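January, morning, before anyone needs me

Second week with the grippers and my wrists have finally stopped complaining! I keep telling people at Mevau that this is the strangest job change I've had, and I once went from front desk to forklift in a single afternoon. Now I squeeze a handle in each hand, pick things up, put them down, and the recordings go off to teach a robot arm how I do it. My whole knack for tidying a table, handed over one squeeze at a time (flattering, and a bit creepy).

We're still working in the big white room under the mezzanine, which I like. Lots of light, chairs close by when my back gives out.

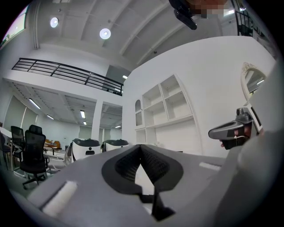

After lunch

Kiprono Mwakyusa came by with the new targets. 500 recordings from each of us by the end of the month, 3000 for the whole team. I asked what happens to us at 3001 and he laughed, then he sat down and answered me properly, which I appreciated. Some of the packing line goes to the arms in spring. The 12 of us on this get first pick of the new jobs — checking the recordings, fixing the bad ones, looking after the arms when they sulk. Callow wants to do checking. I don't think I could sit still that long.

What I notice most is how it has changed the talking. On the line we gossiped all shift, hands going, mouths going. With these things I go quiet because I'm thinking about my fingers, and so does everyone else. Kioko hums. I miss the nonsense, so 2 of us have started taking our break early just to catch up.

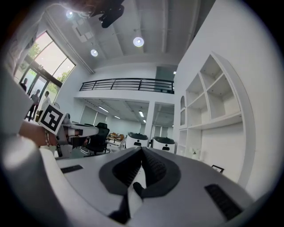

I also move differently now, even at home. Last night I caught myself lining up a mug handle before I grabbed it, nice and slow, as if somebody was going to grade me on it. My sister thought I'd hurt my hand.

Anyway, more cups and boxes until four, then the Nosirum paperwork I've been putting off. I want to ask Kiprono if the checking job pays the same as the line. Must remember to do that before he leaves.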